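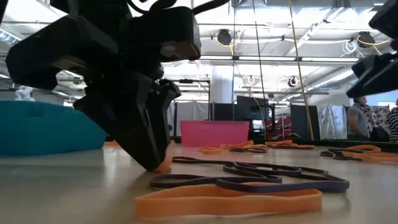 To: Relham Automation List
Date: 26 Feb 2022

Members have requested particulars of the Stillanden two-arm sorting service.

> Is Fluron still offering the kit for purchase?
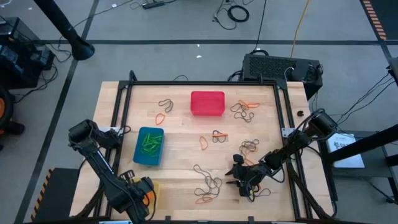

Is the service available on a monthly term?
The minimum term is 5 months, at $590 per month.
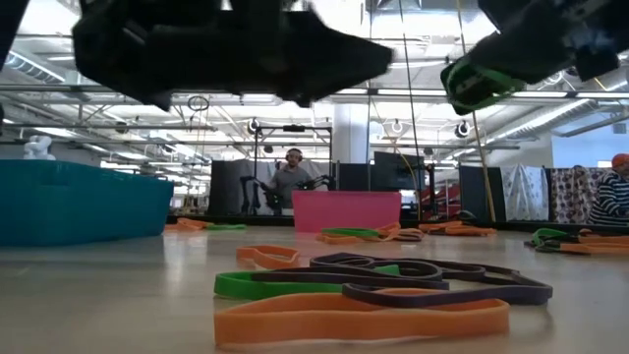 Hrynyshyn Labs will receive applications until July. Colour sorting is included in the base service. Mixed elastics, such as green, orange and dark purple bands lying together, are assessed under the same schedule.

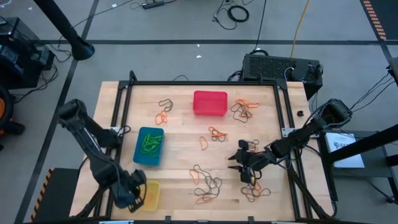 Applicants should quote reference 167.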